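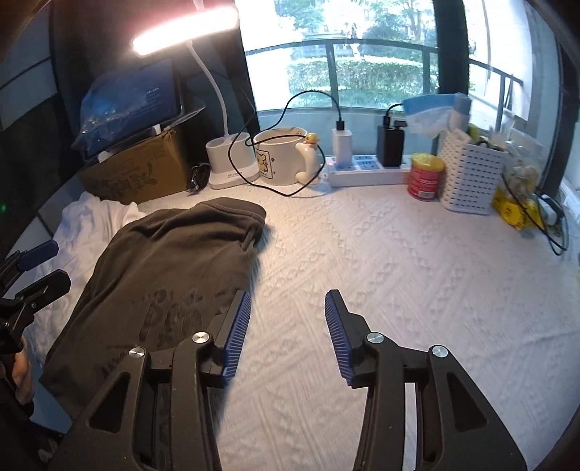 Weißes Gewebe mit erhabenen Zickzackbändern und kleinen Rautenknoten auf einem Tisch am Fenster.

Strukturgewebe in der Wäsche: Warum die Maße nicht halten

Fernanda Brandão prüft Heimtextilien, vor allem Tischwäsche und Überwürfe mit ausgeprägter Oberflächenstruktur. Im Labor der Firma Rebelo in Brarnow leitet sie die Maßprüfung. Die häufigste Reklamation betrifft nach ihrer Auskunft weder Flecken noch Risse, sondern den Einlauf.

»Ein glattes Gewebe in Leinwandbindung verhält sich berechenbar«, sagt Brandão. »Bei Strukturgeweben liegen Bereiche mit langer Flottierung neben dicht gebundenen. Die einen ziehen sich zusammen, die anderen geben kaum nach. Das Ergebnis ist eine welligere Kante und ein Maß, das je nach Messstelle abweicht.«

Gemessen wird vor der ersten und nach jeder weiteren Wäsche, jeweils an markierten Strecken von 1000 mm in Kett- und Schussrichtung. Die Proben liegen vorher im Klimaraum aus, spannungsfrei und flach. Brandão legt Wert auf diesen Schritt. »Wer ein Tuch direkt aus dem Trockner misst, misst die Restfeuchte mit.« Als interne Toleranz gelten bei Rebelo 2 Prozent je Richtung. Kettseitig wird der Wert öfter überschritten, weil die Kette beim Weben unter Zug steht und diese Spannung in der Wäsche abgibt.

Zur Temperatur äußert sie sich knapp. Baumwolle vertrage 60 Grad in der Regel ohne Faserschaden, für die Struktur sei die Mechanik wichtiger. Hohe Schleuderdrehzahlen drücken erhabene Partien flach; 1000 Umdrehungen hält sie für die obere Grenze. Eine überladene Trommel schade mehr als ein wärmeres Programm. »Das Tuch muss sich bewegen können. Liegt es gepresst, entstehen Knickfalten, und die bekommt man aus einem Relief nicht mehr heraus.«

Vom Bügeln auf der rechten Seite rät Brandão ab. Auf links, mit weicher Unterlage und Dampf, bleibe das Relief weitgehend stehen. Im Versuch mit der Qualität Vaden, einem Baumwollgewebe mit 70 cm Rapporthöhe, wurde die Hälfte der Proben nur in Form gezogen und liegend getrocknet. Diese Gruppe lag im August näher am Ausgangsmaß als die gebügelte. Die Auswertung für die schwerere Qualität Lekthorpe steht noch aus.

Beim Zuschnitt empfiehlt sie, die Zugabe getrennt für Länge und Breite festzulegen – pauschale Werte führten bei quadratischen Decken regelmäßig zu Rechtecken. Der Saum solle erst nach einer Vorwäsche genäht werden. »Das kostet einen Arbeitsgang«, sagt Brandão. »In der Serie wird er deshalb gern gestrichen.«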